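Bucur Folding Step Stool: A Review After Four Months of Standing On It

I am not a tall person, and our kitchen in Brellville was put together by someone who was. The top shelf of the pantry holds the fondue set, the good flour and a jar of something my mother-in-law preserved in another decade. For years I got up there by way of a dining chair, one knee on the counter, and hope. Then the chair cracked, and I went shopping.

The Bucur is a two-step folding stool in steel, with rubber treads and a hoop handle at the top. I paid $50 for it at Grillismont, the hardware place out past the car wash, where it was sitting between the snow shovels and a bin of discounted gloves. There was a cheaper one, all plastic, that flexed when I put one foot on it in the aisle. The clerk saw it flex too. We both looked away.

Setup

There isn't any, or there shouldn't be. Mine came with a bag containing 4 rubber feet and a sheet of paper telling me they were already installed. They were not. Pushing them on took 20 minutes and a mug of hot water to soften the rubber, a trick I owe to Hacer Karabulut downstairs, who has owned more stepladders than anyone I know and regards most of them as personal enemies.

Don't skip the feet. Without them the bare legs skate on tile, and they leave gray marks that need a lot of scrubbing.

Standing on it

Good news first. It does not wobble. I have changed bulbs on it, painted a ceiling on it, and once argued on the phone with the gas company from the upper step, where I felt I had the advantage. The treads are wide enough for a grown-up shoe, and the hoop handle comes to just above my knee, exactly the right height for steadying yourself and exactly the wrong height for anything else. I have hung a paint can from it. I don't recommend this.

The steps are closer together than on my sister's old Ondura, which made you climb like you were boarding a horse. Going down is easier as well, and going down is where I do all my falling.

Folding it

Now we get to it. The stool folds by means of a red catch under the top step, and the catch has opinions. When it's new you need two hands and some language. By the second month it loosened up, and by the third it was loose enough that the stool began to open a little when carried, like an umbrella with something to say. A drop of oil made this worse. Tightening the bolt behind the catch made it better, although the instructions never mention that there is a bolt, or that you'd ever want to touch it.

Folded, it's as thick as a fat phone book and fits between our fridge and the wall. It also slides down that gap and hits the floor at 3 a.m. if you lean it carelessly.

What it's like to live with

We used it hardest in December, when the hall got repapered. Sorin Rusu came over to help and brought his own ladder, a wooden thing his uncle had left him, and by lunch he was using the Bucur and I was using the ladder. I never quite worked out how that happened. He did the top edges and I did the cursing. Leafy patterns, for anyone thinking of it, are kind to a crooked seam and very unkind to a pattern repeat. We bought one roll too few.
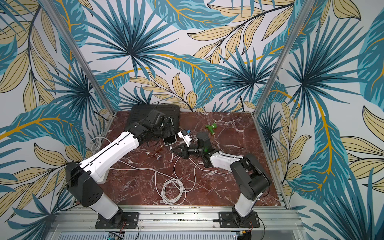 Will it hold two people's worth of painting and papering without the treads wearing out? Mine show a bit of polish in the middle of the lower step, and the rubber still grips fine in socks.

The finish is less impressive. The black paint chips wherever the legs meet when folded, so there's now a bright line of bare steel on each side. Nothing has rusted yet, but I wouldn't leave it on a porch.

I also saw the three-step version on the shelf at Grillismont for $169. For that money I'd expect it to go up and get the flour for me. The two-step gets me to the top shelf with an inch to spare, and the extra step would only show me the dust on top of the cabinets.

Good points: steady, wide treads, slim when folded.

Bad points: the catch, the chipping paint, the feet that were already installed.

Would I buy it again? Yes, at the same price, after working the catch a few times in the store. The jar from the top shelf has been brought down, by the way. It was plums, or had been.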